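Last updated February 9, 2019
Print this page | E-mail this article
47 shares | 8 comments

In praise of the small apartment with a good kitchen table

I have rented six apartments in Buromton, and the one I loved best was 535 square feet. It had one closet, a bathroom door that hit the sink, and a kitchen big enough for a real table. I would move back tomorrow!

Listings here have gone a different way. Walk through any of the new buildings along Mkhize Street and you'll find a gym, a roof deck, a dog washing room – and a kitchen that is one wall of the living room, with a counter where two people can perch on stools. At Fellenow Court, which opened in October, the floor plans don't show a place for a table at all. I asked the leasing agent where people eat, and she pointed to the couch.

I think we should ask for the table back. A table is where you pay bills, roll out dough, help with homework and talk until much too late. In my old place mine sat under the window, and I did nearly everything there except sleep. Friends came over because there was somewhere to sit and face each other, and I can't tell you how much that mattered in my first winter in town.

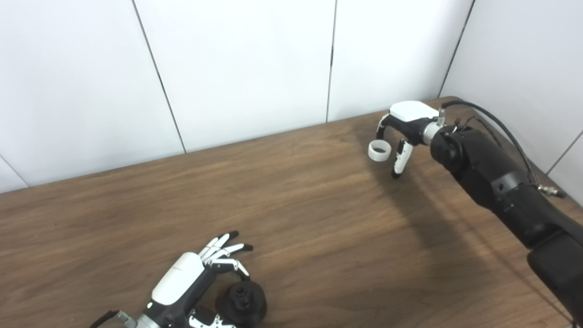 The older buildings understood this. Take the brick walk-ups behind the former Dustix factory, around 80 years old by now and still wonderful. The bedrooms are tiny and the halls are dark, but every unit has a square kitchen with a window and a door you can close. They rent fast, too, and I'm not surprised one bit.

So if you're looking this spring, bring a tape measure and start in the kitchen. Forget the roof deck for a minute. Mark out a table on the floor with tape, add room for the chairs to slide back, and stand there a while. If it fits, you may be looking at a terrific home, even with one closet. And if you're a builder with plans still on paper, please give us another few feet by the window – I'd happily trade the dog washing room for it, and I have a dog.

Share this | 8 comments | Print | E-mail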